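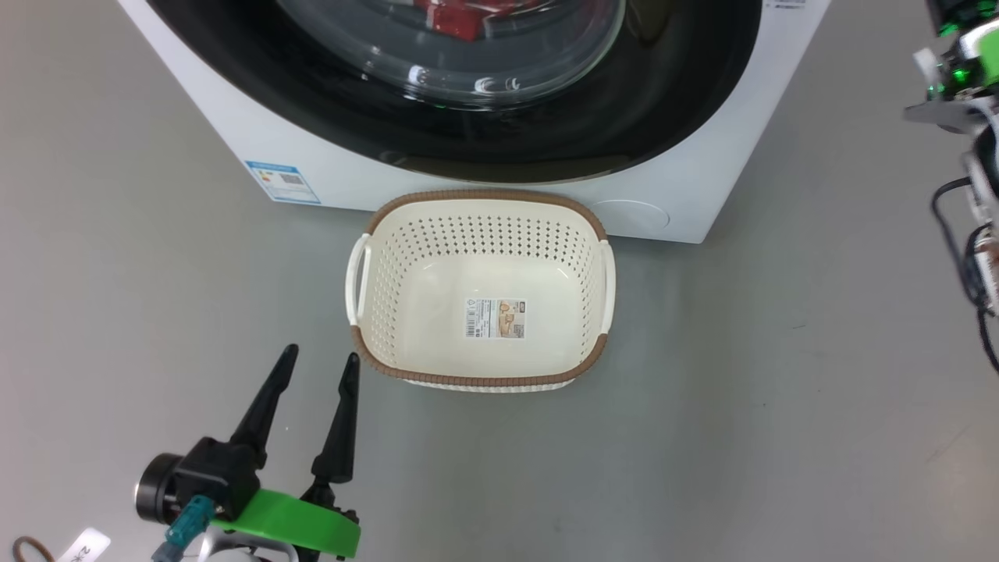 Figure 4. Laundry cell at Risadholm, head view: washing machine, basket and left gripper.

4.3 Failure analysis: false grasp confirmation

The most frequent serious fault in the laundry trials was a false grasp confirmation. The controller reported that a garment was held, the arm moved on to the next step, and the garment was still in the basket or hanging from the door opening. The fault was first logged in September, after the Tondura task planner had been switched from timed transitions to transitions based on finger position.

A grasp was accepted when the fingers stopped closing before reaching their fully closed position and motor current stayed above a threshold for 600 ms. Both conditions can be met without a secure hold. A single fold of thin cloth at the fingertips produces nearly the same finger gap as a failed closure, and contact with the basket wall can stop the fingers early with no cloth between them.

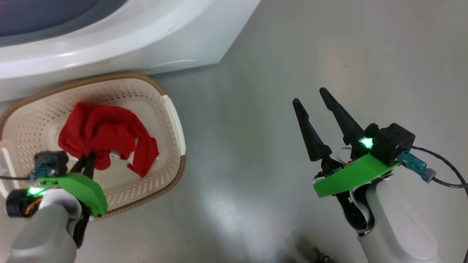

Figure 5. Left gripper closed on a red cloth in the basket; right gripper open.

In a two-arm task the error spreads. The planner releases the second arm as soon as the first reports a hold, so a false report from the left arm lets the right arm enter the shared space above the basket. In the worst case on record, the left fingers had hooked the basket rim. The arm lifted, the basket tipped against the machine, and the right arm reached its force limit before the protective stop engaged. No hardware was damaged, but the stop came 50 ms later than the cell's risk assessment allows. We treat this as a safety matter and report it separately from task success.

The wrist views were of limited help to the original controller. It used them to locate cloth before the approach and then ignored them until the next approach began. With the fingers open, the wrist camera sees both the cloth and much of the basket, and a comparison with a second view after the lift would have been cheap to compute.

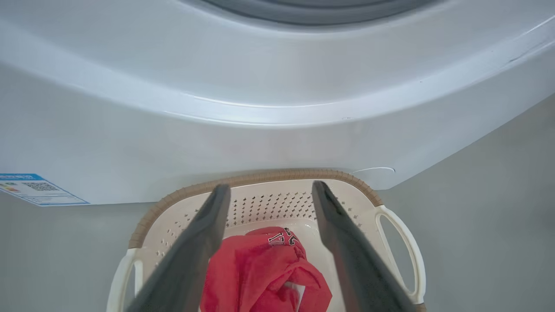
Figure 6. Wrist view with the fingers open and a crumpled red garment in the basket.

The revised check adds a short lift of 50 mm followed by a second current reading and a comparison of the two wrist images. If the cloth region has not moved with the fingers, the grasp is rejected and the second arm stays locked out. The same check is applied at the door, where cloth resting on the gasket can pull free of the fingers during insertion.

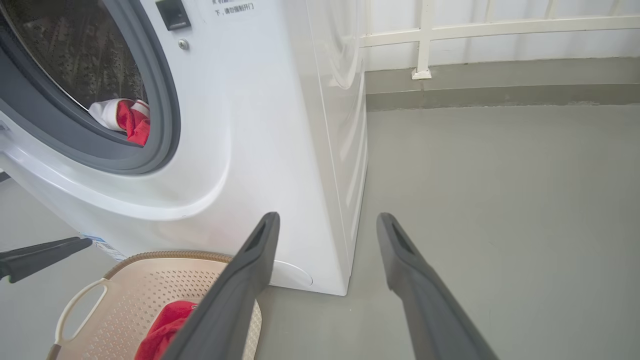

Partial insertion remains the harder case. Cloth that lies across the gasket may stay in place after release or slide back out, and the planner has no direct measure of how much of it is inside the drum. Our present rule is conservative: if any cloth is detected on the gasket after release, the door step is blocked and an operator is called. Replaying roughly 3,000 logged grasps from Risadholm and Rurkeck through the revised check removed the false reports caused by rim contact. Those caused by thin folds were reduced but still occur, mainly when the cloth is held at the very tips of the fingers - a condition the current signal alone cannot separate from a light but stable hold.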